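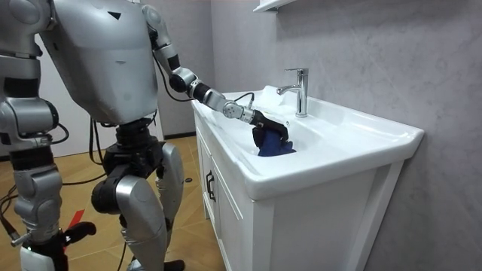 Figure 1. The vanity basin with the dark blue cloth, seen from the side.

Wiping Down a Small Bathroom Sink: What Order Works Best?
Final project report, Household Practice and Design
Rocío Restrepo, Danjuma Akinola, Tuncay Özkan
Instructor: Gergely Kun
March 19, 2018

Why we picked this

All three of us have shared an apartment with a tiny bathroom, and all three of us have argued about who left toothpaste in the sink. When the project list came out we went straight for the bathroom topic. We wanted to know if the order in which you wipe a basin makes a difference to how clean it ends up and how long it takes. We had way more fun with this than we expected to!

The sink

We worked with a white vanity with the basin built in as one piece. It's a friendly shape for cleaning: a wide rim, rounded corners, and walls that slope down smoothly, so a cloth can follow the curve the whole way. The awkward spots are behind the faucet and around the overflow hole. Soap film loves both of those places, and the metal ring around the hole needs a fingertip inside the cloth to get it properly clean.

The cloth

We settled on one kind of cloth early, a soft dark blue one, and stayed with it. Dark fabric on white porcelain turned out to be great for us, as you always know where the cloth is and any white residue it picks up is easy to spot. Rigoberto Cuervo from the textiles class suggested we try it folded in quarters as well as bunched up in the hand, and that suggestion ended up giving us our best result.
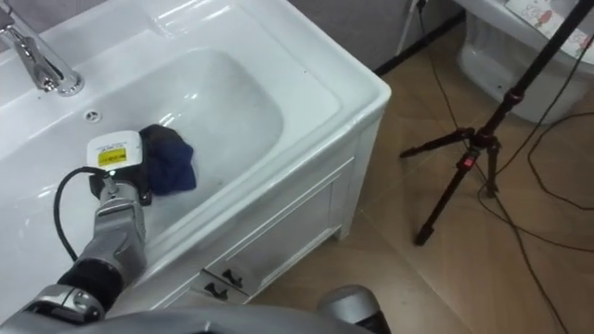

Figure 2. Basin, faucet and overflow hole from above, with the cloth bunched in the bowl.

What we did

Before each wipe we spread a thin film of diluted hand soap over the rim and bowl and let it sit. Then we wiped in one of two orders, rim first or bowl first, and timed it. In total we recorded 109 wipes. A wipe ended when a second person ran a dry paper towel over the rim, the bowl and the faucet base and found no streaks.

Results

Rim first was faster, with a median of 40 seconds. Going bowl first meant that drips from the rim ran back down the walls, so most people had to do the bowl again. The difference was clear for all three of us, even Tuncay, who is quick at everything.

Folded beat bunched on the rim and the flat area by the faucet. Bunched was better inside the bowl, where the loose folds press into the curve. Our favorite method was to start folded, do the rim, then shake the cloth open and bunch it for the bowl.

What we would change

We only used one basin shape. A square bowl with tight corners could give a different answer, and we'd love to try one in July if we can get the room again. We should also have weighed the soap instead of using a squirt each time.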